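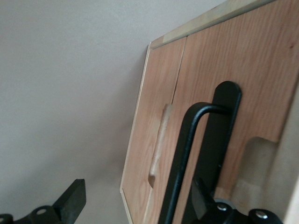 2 min read · 322 words in the full guide

Sticking cupboard door? Quick fix. Open it, check the hinge screws first, top one usually. Tighten by hand, no drill. Still rubs? Turn the side screw a quarter, shut, look at the gap, repeat. Bottom corner catching means the top hinge wants pulling in.

Screw just spins: matchstick and wood glue in the hole, leave overnight, snap off, refit. Sand only if all that fails. 120 grit, along the grain, tiny bit at a time, then wax teh bare edge. Worked on both of mine in Febuary.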